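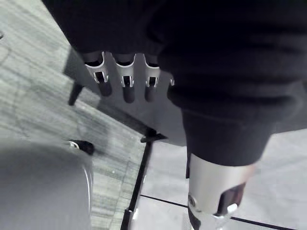

Washing and Drying Dark Knits

Dark knitwear fades mostly from rubbing and heat. Most of the wear happens in the wash, so a few changes there will keep a black sweater black for several more winters.

Before washing

Turn the garment inside out and close any zippers. Wash dark knits together and keep towels out of the load, as they shed lint that is hard to get off again. Check the cuffs for loose threads and pull them through to the inside with a crochet hook. Do not cut them.

Washing

Use cold water and the wool or delicate cycle. A liquid detergent leaves less residue on black than powder does. For hand washing, soak for 2 minutes, press the suds through and rinse until the water runs clear. For a stubborn smell, add 100 ml of white vinegar to the rinse. Skip fabric softener on ribbed cuffs and waistbands. It makes them go slack.

Drying

Roll the knit in a towel and press down on it. Lay it flat on a rack away from the radiator and pull the ribbing back to its proper width while damp. Turn it over in the evening.

Pilling

Work on a flat table with a fabric comb or a battery shaver. Hold the knit taut and go in one direction only. Elbows and underarms need it most.

Storage

Fold heavy knits. Hangers stretch the shoulders, especially on anything over 300 grams. Put cedar blocks in the drawer and sand them lightly each January to bring the scent back.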